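How do you teach a robot to build a computer?

Have you ever learned to tie a knot because a grown-up held your hands and moved them the right way? Robots can learn like that too! At the Trollham workshop, Stuart Ackroyd and Keith Cheetham are teaching an arm they call Cropper to put parts into a desktop computer.

There are two main ways to show Cropper what to do. The first is by hand. You take hold of the arm and gently push it through the job, while its joints remember every bend and twist. The second is by remote control. Stuart sits with a small set of handles called the Vurnska, and when he moves them, Cropper moves as well - like a puppet with no strings!
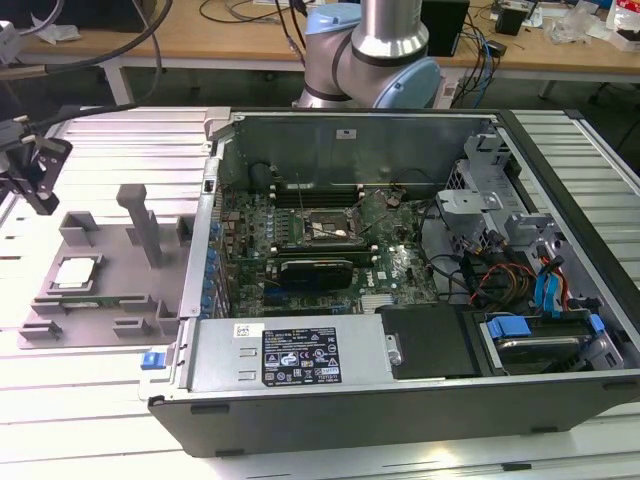
Every go from start to finish is called a demonstration. One is never enough. Cropper has been shown 473 of them so far, and each one is a tiny bit different. Sometimes Keith shifts the tray a little to the left. Sometimes he turns a part round. That way the robot learns to cope when things aren't in exactly the same spot.

The trickiest job is the processor, the flat square chip that does the computer's thinking. It has to sit in its socket facing the right way, and you mustn't squash it. Stuart goes very, very slowly for this bit. His first good try took him seven minutes!

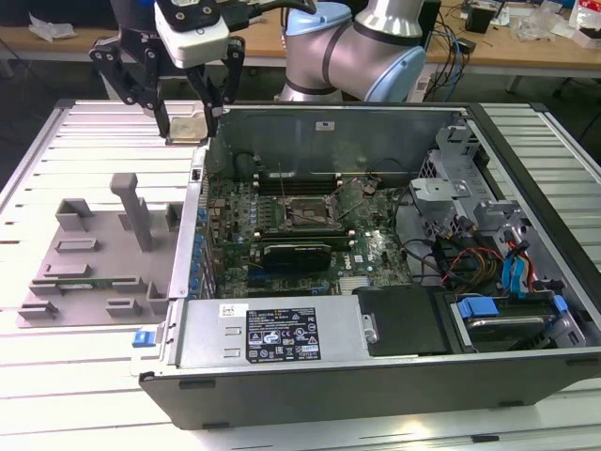

The gripper holds a square part just outside the computer case.

After all that showing, a computer program studies the demonstrations and looks for patterns. Where does the arm slow down? When do the fingers close? Then Cropper has a go without anyone steering, and if it gets muddled, Stuart takes over and shows it again.

Try it yourself! Ask a friend to shut their eyes, then guide their hand to pick up a rubber and drop it in a cup. Do it a few times - then let go and see if they can manage alone.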